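Brick patio base: sand or stone dust under the bedding layer?

mcasado_84
Laying reclaimed clay brick over a compacted gravel base, 100 mm deep, on clay soil. Supplier at Calvo says to screed stone dust instead of sand. Any objections?

flarent
Yes. Stone dust holds water. On clay that means heave in January. Use coarse washed sand.

N. Aguirre
Disagree in part. Dust is fine under a roof or on free-draining ground. My porch has had it for years with no movement. The base depth is the bigger problem: I would go to 150 mm on clay.

flarent
A porch is sheltered, so it proves little about an open patio. Agree on 150.

mcasado_84
Digging deeper means another load of spoil to haul away. Will a fabric layer make up the difference?

N. Aguirre
Fabric keeps clay out of the gravel. It adds no depth. Fit it anyway, and overlap the seams by 600 mm on soft ground.

flarent
Also set the fall before you compact. 2 percent, away from the house. 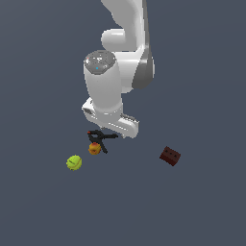 Can reclaimed brick with old lime mortar on it be laid as is?

Clean it off first. Lumps on the bed face make the brick rock, and lumps on the sides throw the joints out. A bolster and a light hammer will take off most lime mortar.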